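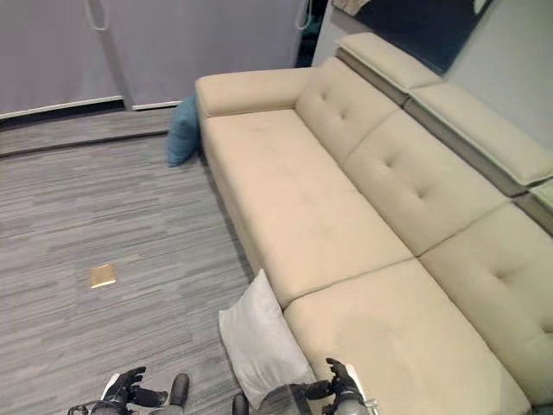

The big cream sofa, with a white pillow and the teal cushion still on the carpet.

Sitting room gallery, June

Hello again! A few of you asked to see how the sitting room is coming along after the move to Ostirton, so I've put together a little page for it. It's a very small gallery so far – the sofa has rather taken over, in here and in the room itself.

I wanted something long enough for a proper lie-down and Jintana Wannasri talked me into going pale (she has two cats and no fear). I love the tufted back cushions, and the buttons have already swallowed a good many toast crumbs. The headrests tilt too, and I like the darker band underneath them, it stops the whole thing looking like one enormous meringue.

The fabric has a slightly suedey look, and the fat rounded arm is just right for a nap if you don't mind a stiff neck.

Cushions are where I'm stuck. I'm keeping the teal, I think, as it's the only bit of strong colour against all that cream. Yayra Quansah reckons I need 10 more in every shade going, but then where would anybody sit?

Still to come: curtains, a lamp for the reading corner, and the shelves, if I can ever settle on a paint. I've got tester pots lined up and every one of them dries green.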